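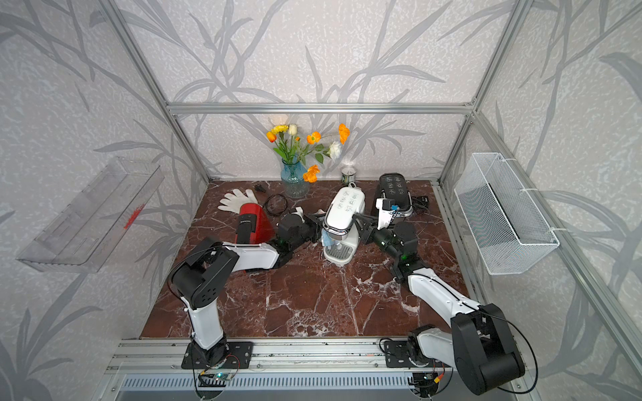
两只机械臂和台面上的红、白两台咖啡机。

桌面操作守则第三版：改了什么，为什么拖了这么久

文 / Kheri Lyimo

各位同事、各位在Tetstead和Suvlow两边跑的朋友，大家好。上一期通讯的末尾我答应过，等桌面操作守则的新版定下来，会好好写一篇给大家讲讲，结果一拖就拖到了三月。中间好几位在走廊里碰到我都问“那份东西呢”，问得很客气，我也答得很心虚。现在总算可以说，第三版已经定稿，纸质版放在Mfinanga楼的门厅架子上，自己取就好，电子版跟这期通讯一起发到了各组的邮箱里。

先说清楚管的是哪些工作台。凡是机械臂装在桌边、伸手就能够到台面的，都算。不管是单臂还是双臂，不管台上摆的是积木、餐具还是咖啡机这类真家电，也不管当天是人在遥控还是程序在跑，都按这一份来。仓库那边的搬运小车和楼下的大臂另有规定，这次没有动，请那边的同事不要误会自己也要重新签字。

守则的正文是8页，比第二版薄了不少。我知道大家收到新规定的第一反应往往是翻到最后看有多长，所以把这个放在前面讲，图个好感。删掉的多半是从别处抄来的段落，当年写第一版的时候我们手上什么都没有，就把大型设备的要求搬过来改了几个词，读起来很威严，用起来谁也对不上号。比如有一整节讲围栏门的联锁，可我们的桌子根本没有门，四周是型材搭的架子，操作的人就站在旁边。还有一节讲叉车通道。Joyce Kashindye当初审到那一节，在旁边写了一句“请问叉车从哪里来”，我到现在想起来还脸红。

说到Joyce，这次的征求意见是她一手张罗的。我们把草稿放出去以后，收回来将近60条意见，长短不一，有人只写了两个字“同意”，也有人写了满满几大段，从插线板的摆法一路讲到午饭时间该不该断电。她全都归了类，每一条后面写了采纳、部分采纳或者暂不采纳，并且给提意见的人回了信。如果你提过意见却没有收到回信，请直接找她，大概是进了垃圾邮件。

下面我挑几处改动比较大的地方慢慢说。我这个人写东西啰嗦，大家都知道，泡杯茶再看也行。

一、开机之前，先把话说出口

第二版里写的是“开机前应确认周围人员安全”。这句话挑不出毛病，可它也没有告诉任何人该做什么。我去各组转的时候留意过，有的人是抬头扫一眼，有的人是问一句“好了吗”，有的人戴着耳机直接就按了使能。要是问他，他会说确认过了，他心里也的确觉得自己确认过了。

新版改成了很土的做法：要给机械臂上使能的人，说出“要动了”，并且等到台边每一个人都应一声，才能按下去。应的那一声随便是什么，“好”“行”“嗯”都可以，点头不算。单独一个人在台前的时候也请说出来。最后这一点意见里反对的人不少，觉得对着空气说话有点傻，我完全理解，我自己头几次也觉得傻。可是人一个人干活的时候最容易走神，嘴里说出来，手就会慢那么一点点，慢下来的那一会儿眼睛自然就去看台面了。试了一阵子之后我现在已经改不掉了，前几天在家里启动洗衣机的时候也说了一句“要动了”，家里人看我的眼神很复杂。

双臂的台子要多说一步：先动哪一边。两只臂装在同一根横梁上，活动范围在台面中间是叠在一起的，站在左边的人往往只盯着左边那只。所以请说“左边要动了”“右边要动了”，或者“两边都要动了”。左右怎么算，过去各组各算各的，有的按操作者面对台面的方向，有的按臂自己朝前的方向，碰到换班就会吵起来。现在统一：站在臂底座这一侧，脸朝台面，左手边就是左臂。请各组把旧标签揭掉换新的，标签纸在Ashley Entwistle那里领。

二、手进台面的规矩

这是整份守则里我最希望大家读两遍的部分。

大的原则没有变：臂有使能的时候，手不进台面。变的是我们把“台面”讲清楚了。过去有人理解为桌板，于是从上方伸手去扶一下架子上的东西，觉得不算；也有人理解为臂够得到的全部空间，那样的话有些台子连旁边的椅子都不能坐。新版的说法是，型材立柱之间围起来的这块空间，从桌板一直到顶上的横梁，都算台面。侧面挂着的网篮、搁架，只要在围挡里面，也算在内。要往篮子里放东西，先退使能。

退使能和按急停是两回事，这一段我写得特别细，请新来的同事留心。平常收拾东西、换道具、重新摆位置，用退使能就好，臂会停在原处，等抱闸合上以后再伸手。急停是留给来不及想的时候用的。过去有几组图方便，把急停当成暂停键，一天拍很多下。拍多了有两个坏处，一是有些型号的臂断电之后会慢慢往下垂，底下要是正好有杯子或者机器，就压上去了；二是大家听惯了那一声，真出事的时候反倒没有人抬头。所以请把急停还给它本来的用途。当然，拿不准该用哪个的时候，就拍急停，拍错了绝不会有人说你。这句话我跟Caroline Odera商量过，她让我原样写进守则里，还加了粗。

急停按钮放在哪里，这次也写明了：操作者不挪脚、伸直胳膊就能拍到；双臂台如果有两个人同时在操作，每人手边各要有一个。按钮上面、前面都不要放东西，水杯、手机、零食袋一律不行。Dennis Wanyama在试行期间跑了各个房间去看，回来跟我说的话我就不转述了，总之请大家今天回去看一眼自己的按钮前面摆着什么。

三、台上有真家电的时候

前两版完全没有提家电，那时候大家抓的都是方块和塑料水果。现在不同了，任务一个比一个像过日子，咖啡机是最常见的，还有水壶、烤面包机、各种带盖子带按钮的小电器。本期开头那张照片上的台子就很有代表性，胶囊机也有，顶上带一排圆形按键的也有，旁边还摆着一瓶花，猛一看像是谁家的餐边柜。这样的台子做起研究来很有意思，管起来也确实比方块要麻烦。

所以第三版专门加了一节，几条要紧的如下。

先讲通电。家电默认不通电。练习取放、开盖、按键的动作，绝大多数时候机器里有没有电对任务没有影响，那就把插头拔下来，放在看得见的地方，不要藏在机器后面。需要通电的任务，要在任务单上写明是哪一台、通多久、谁看着。看着的人在通电期间不能离开房间，去接个电话也不行，要走就先拔插头再走。家电用的插座要和机械臂的电源分开，并且家电那一路要带漏电保护。哪个房间的插座符合要求，Dennis做了一张表，贴在各个房间的门后。你们房间门后要是没有，说明还没有查到，先不要做通电的任务，跟他约时间。

再讲水。第三版对水的态度很保守，我先承认这一点。水箱里有水的机器，臂不可以整机搬动或者推动，只能做按键、放杯子、放胶囊这一类不会让机器移位的动作。需要搬动机器的任务，一律空水箱。这一条意见最多，好几组觉得管得太死，特别是做长流程任务的同事，他们希望从加水到出咖啡能一气呵成。我们来来回回讨论了很久，最后还是先从严。底座下面有电路板和接线的台子尤其要注意，水顺着台面流到前沿，滴下去的地方往往就是那里。如果你们组加装了挡水条或者把板子移到了别处，可以单独申请放宽，申请表只有一页，Caroline看过就能批。

热的东西要怎么办呢？我们的规定是，刚通过电的加热类家电，拔掉插头以后先放凉，再让人手去收拾。放凉的时间写在各台机器自己的卡片上，由负责那台机器的人来填。我们本来想给一个统一的时间，后来发现水壶和面包机差得太远，统一了反而误事。臂的夹爪也一样，碰过热表面之后，垫片可能是烫的，看是看不出来的，换垫片之前请等一等。

小包装的东西也提一句。胶囊、糖包、奶包之类，过期了就扔，破了的当场换掉，不要捏扁了再捏圆继续用。奶精粉撒进夹爪的导轨里有多难清理，Stenix来做维护的师傅跟我讲了足足一个中午，我听得很受教育。还有，台上的东西一概不吃不喝。意见里有人问，没开封的能不能吃，答案也是不能，请到茶水间去拿。

四、线，线，还是线

如果让我从过去收到的小事故记录里挑一个最常见的字，那就是“线”。臂自己的线、夹爪的线、家电的线、充电器的线，谁都觉得自己那一根没有碍着谁。

新版对线的要求分成臂上的和台上的。臂上的线要沿着连杆走，用扎带或者魔术贴固定，在关节处留够转动的余量，每次换过夹爪之后要把各个关节慢速转到头，看一遍有没有绷紧或者刮蹭。这个动作以前只有装机的人会做，现在要求换夹爪的人也做，慢速转一圈用不了多久，请不要嫌烦。

台上的线，原则是当次任务用不到的就拿走。真的要留在台面上作为场景的一部分，或者一时没有别处可放，就盘好，放在靠后的地方，插头也要收进去，不要拖着一截尾巴伸到臂要经过的路上。有的组故意在台面上留些杂物，充电器、电源线、小罐子什么的，好让机器学着在不那么整齐的环境里干活，这完全可以，守则不要求大家把台面收拾得像样板间。要求只有一个，留下来的每样东西都是有人想过才留下来的，写进任务单的“背景物品”那一栏。

Joyce对这一栏很有感情，她说自己看任务单的时候，最喜欢看大家在背景物品里写什么。有一组写了“一只谁也不认领的袜子”，连续写了好多天。

挂在立柱上的东西也请归到这里来管。网篮、搁架这一类，用扎带固定没有问题，我们自己也这么做，但是扎带要定期捏一捏、拽一拽，老化了发脆了就换。篮子里不要放重物，也不要放玻璃。臂在附近减速的时候会有振动，日积月累，东西会自己往边上挪。

五、速度和力气

速度这部分我尽量少讲数字，具体的上限各型号不一样，写在台子旁边的卡片上，以卡片为准。我只讲规则。

第一次在某个台面上跑某个程序，用慢速档，全程有人手放在急停旁边。跑通了再提速，一档一档来。换了道具的位置，算新的台面；换了夹爪，算新的台面；换了操作的人，程序没有变，可以不算，但是请新来的人先看一轮再上手。有人会问，杯子挪了一点点算不算换了位置？我们讨论的时候也卡在这里，最后的说法是，如果你自己在心里问了这个问题，就当它算。

遥控操作的情形稍有不同，人的手就是速度限制，可人的手也会抖、会打喷嚏。遥控的时候请把比例调到卡片上的建议值以下再开始，熟了之后自己往上加。连续操作的时长上，我们没有规定死，只写了一句“觉得手酸就停”。之前草稿里写过一个固定的时长，反馈回来的意见是，有的人早就累了却觉得规定没到不好意思停，有的人正做得顺手硬要停下来，两头都不讨好，那就删了。组长们请注意，有人说手酸，就让他歇，不要问为什么。

夹持力也是类似的道理。从小往大加，夹不住了再加一点，别一上来就给满。家电的塑料外壳、按键、盖子的铰链都经不起硬来，坏了事小，碎片飞出来事大。花瓶和玻璃杯这种易碎的东西，如果只是放在那里当背景，请放在臂不会经过的地方，程序里也把那一块设成禁入区。设禁入区的办法附在守则的附录里，Ashley写的，步骤很清楚，我这种手笨的人照着做也做成了。

六、有客人来的时候

我们这里客人一直不少，学生、合作单位、各种考察，大家都爱看咖啡机旁边的那一幕，举着手机就往前凑，我很理解，我头一回看的时候也往前凑。

新版规定，演示的时候客人站在离台面2米以外，地上有胶带线，线磨没了请告诉Ashley补。演示的人只管演示，另外要有一个人专门看着客人，这两个角色不能合成一个人。想近看的客人，等退了使能再请过来，慢慢看，问多少问题都行。小朋友来的时候，请在演示开始之前就把规矩讲给他们听，他们往往比大人守得好。

客人要不要试着遥控？可以，前提是慢速档、夹持力调小、家电断电空水箱，旁边有一位签过守则的同事手放在急停上。凡是客人上手，急停旁边那位不许聊天。这一条是写给我自己的，我聊起来确实收不住。

七、小事也要记

接下来说记录，我猜有些人看到这里想跳过去，请再忍一忍。

以前我们只要求记“事故”，于是本子上总是干干净净，看起来天下太平。可是去茶水间一坐，就能听到各种故事，谁的夹爪把盖子掀飞了，谁的臂差一点扫到旁人的袖子。这些都没有人记，大家觉得没有受伤就不算事故。第三版把名字改成了“小事本”，就放在台子边上，任何让你心里咯噔一下的事情都可以写，一句话就够，不用署名。写了什么时候、哪个台子、发生了什么，就够用了。

小事本不用来考核任何人，这一点Caroline在征求意见的时候向各组长当面说过，我在这里再替她说一遍。我们每个月收上来看一次，挑有共性的在通讯里讲。试行期间的小事本我已经读过了，有一条我特别想分享给大家：某位同事写道，他在调左边那只臂的时候，右边那只还保持着使能，他的后背一直朝着它，等转过身来才发觉。什么也没有发生，臂一动没动。可是读到的人都倒吸了一口气，我们随后就在双臂台的那一节里补了一句：调其中一只的时候，另一只必须退使能，并且停到收起的姿势。你看，一句没有署名的话，就换来了一条大家都用得上的规定。

顺便讲讲交接班。下班的人要告诉上班的人的事情，印成了一张小卡片：哪只臂刚动过什么，台上哪台机器刚通过电，水箱里有没有水，小事本上今天写了什么。口头说完，两个人都在卡片上画个勾。如果下一班的人还没有来，就把卡片放在键盘上，不要发消息了事，消息会被别的消息淹掉。

八、还没有谈拢的地方

写守则写到最后，总会剩下几件大家各有各的道理的事情，我觉得与其装作都解决了，还是摊开来讲比较好。

一件是无人值守。有的组希望夜里让臂自己跑，反正台面四周有围挡，任务也只是抓抓放放。目前的规定仍然是不允许，家电在台上的时候更是如此。但是对于没有家电、没有易碎品、夹持力很小的台子，要不要开个口子，大家的看法差得很远。Dennis在准备一个小范围的试验方案，会先拿一张最简单的台子来试，有结果了再谈。

另一件是围挡。现在围挡多半是为了让背景统一好看，用的是板材加壁纸，有叶子花纹的、纯色的，什么样的都有，敞开的一边正好是人站的地方。有同事提议在敞开的一边也加透明挡板，也有同事觉得那样换道具太不方便，人会想办法绕过去，绕过去反而更危险。双方说得都有理。我们先借了一块挡板装在Suvlow那边的一张台子上，请用过的人把感受写进小事本，好的坏的都写。另外提醒一句，往围挡上贴壁纸请避开散热孔和插座，更换时要把旧的揭掉，不要一层盖一层。

还有一件是外面的标准怎么用。工业机器人和协作机器人的安全标准，我们当然都找来读了，风险评估的思路也确实是从那里学的，每张台子都要做一份评估，这在第三版里是硬性要求。可是真正讲桌面上这种小臂加家电、还要天天换场景的，现成能照搬的内容并不多，很多地方要自己拿主意。拿主意就可能拿错，所以这份守则会一直改下去，请不要把它当成定论。碰到守则里没有写到的情形，就停下来问，在等到答复之前按更小心的那种做法来。

九、接下来要麻烦大家做的

首先是签字。所有会碰到台子的人，包括只来帮忙几天的实习生，读完之后在各自组长那里签一份。读的时候有看不懂的句子请圈出来，那是我没有写好，不是你的问题，圈出来的那份交给我，我给你换一份新的。

其次是当面的讲解。我们会在Mfinanga楼的小厅里办几场，由Joyce和我轮流讲，内容一样，挑一场来就行。讲完以后会到台子跟前去，每个人亲手拍一次急停，再亲手恢复一次。这件事听起来像哄小孩，可是试行的时候我们发现，有人用了很久的台子，从来没有拍过，不知道要用多大力气，也不知道拍完之后要转一下才能弹起来。Suvlow那边的同事不必专门跑过来，Caroline会过去讲，时间由她另行通知。

再就是评估表。每张台子的负责人请把风险评估表填好，交给Dennis。空白表格附在守则最后，填写的时候请站在台子前面填，对着实物，一样一样看过去，不要坐在办公室里凭印象填。第一次填的人可以约Dennis一起看，他很有耐心，而且会带饼干（请不要在台面上吃）。

译文方面，斯瓦希里语版和英语版正在校对，用词上要是哪里和中文版对不上，请以当面讲解时的说法为准，并且告诉我一声，我去改。有几个词确实很难翻，“使能”就是一个，我们换了好几种说法都不太满意，哪位有好主意请务必来信！

最后要谢谢在试行阶段帮忙的各个小组，谢谢你们把自己的台子借出来让我们挑毛病，谢谢那些写了很长很长意见的人，每一段我都读了，有些还读了不止一遍。也谢谢一直催我的人。

对守则有意见、有补充，或者只是想抱怨哪一条太麻烦，都可以写信到通讯编辑部转给我，也可以直接到Mfinanga楼来敲门，门多半开着。标签纸、交接卡片和胶带线的事请找Ashley，放宽用水规定的申请请找Caroline，插座表和评估表请找Dennis，意见回信请找Joyce。小事本用完了也找Ashley领新的，旧的请不要扔，交给我。

下一期我打算写写夹爪垫片的更换和保养，Stenix的师傅答应给我们画几张图。如果你手上有磨坏了的旧垫片，哪怕样子很难看，也请装进信封里留给我，信封上写清楚用在哪张台子上、主要抓过什么东西。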